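Print this page | E-mail this page

January
By the Skania Course Staff

Chapter 7
Can Machines Do the Chores Yet?

A dishwasher is a machine that does one chore in one closed box. Putting away what comes out of it is a different problem, and most of this chapter is about problems of that second kind: sorting, capping, folding, wiping and shelving.

Small containers make a good starting case. A person picks up a pill bottle without thinking about where the opening faces or how hard to squeeze. A machine has to work out both, and clear plastic is hard for many sensors to read.

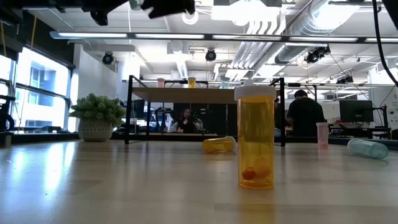

Figure 7.1. Pill bottles on a table and shelf. The capped bottle near the center holds two pills.

A bottle lying on its side must be gripped differently from one that is standing. Section 3 takes up grasping, and Section 4 covers caps and lids.

The short answer to the title question is "some of them, slowly." In the Vosholm exercises at the end of the chapter, you will time yourself at a tidying task and allow a machine up to 13 times as long.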